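The Table-Laying Pages: Mats, Spoons and a Great Many Tissues

Welcome back to the corner of the site where we look at things on tables. Regulars will know the drill. Newcomers may like to know that last year's page on egg cups ran to more than 2000 words, and that I have been asked, nicely, to keep it shorter.

The subject is laying a small table for one, with pocket tissues standing in for napkins. Salim Chege started it. He had bought a carton of 473 packets from a shop called Hivex (he thought he was buying 473 tissues, and says the page was unclear) and wanted to know what a person does with them. My answer was to put them on the table in something tidy and act as if this had always been the plan. Click through, take your time, and please send corrections about cutlery to the usual address, where Salim will read them.
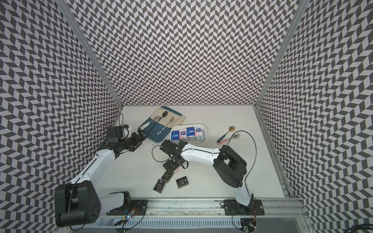 Harna, February

Blue and pink tissues in a white container, and a two-tone mat waiting for someone to be decisive about its cutlery. I like the mat more than I expected to. Teal-blue one side, beige the other, with a logo in white along the blue edge, so it does at least have a right way up, or it will once we've agreed on one. My aunt would say the writing goes nearest the diner. My aunt would also have ironed the tissues.

The cutlery is at the stage I think of as "arrived". There's a dark spoon lying over the beige and a silver one set at a slant on the blue, with a silver fork off to the side, and a white handle is just getting in at the left. No two of them look as though they came to dinner together. I used to mind this sort of thing. Then I looked in my own drawer, which has the remains of several households in it and a melon baller, and I stopped minding by Tuesday.

If you want to do it properly, the fork goes to the left of the plate and the spoon to the right, with any second spoon lying across the top for pudding. That dark one is close to the pudding position already. I'd give it the job and move on.

On the matter of the container: stand the packets up. Laid flat they slide about, and whoever wants the bottom one takes the lot out and never puts them back. Standing in a row they behave like books, and you can see which colour you're getting. Salim alternates his by colour at home and goes quiet if you break the pattern. Pink at the end, he says, for guests.

There was some correspondence after the Wuisan gallery about whether a tissue can ever really be a napkin. I've kept the letters. The view against is that a tissue gives up the moment it meets gravy, and I have no reply to that. The view in favour is that you can put the rest of the packet in your pocket and go home with it, and you try doing that with your host's linen. 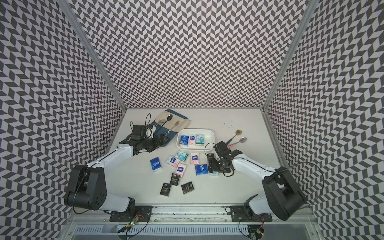
Black packets divide people. Jeptoo Massawe thinks they look smart and would have nothing else on a table after six in the evening. I think they look like something handed out by an undertaker with a marketing budget. We've agreed that one black packet among the pastels is fine and a whole row is a statement, and neither of us wants to be the one making it over soup.

Cloth is the other argument. A cloth mat wants its corners pulled straight before anything goes on top, and it should be done again when you've finished, as a spoon put down carelessly will drag a ruck right across it. Jeptoo smooths hers from the middle outwards. I go round the edges, then the middle, then the edges again – by which time dinner is usually ready and the question has gone away.

As for zigzag walls behind a table, I'm for them. They make any plain white surface look very calm indeed, in the way that standing next to my brother does for me. I wouldn't want to eat a boiled egg in front of them every morning, though.

Next month, if the Pralora tray people answer my letter, we'll have jugs. Salim still has packets going spare and will post them to anyone who asks, in whatever colour comes out of the carton first.

More in this section: Egg Cups | Toast Racks, a Defence | The Wuisan Gallery | Letters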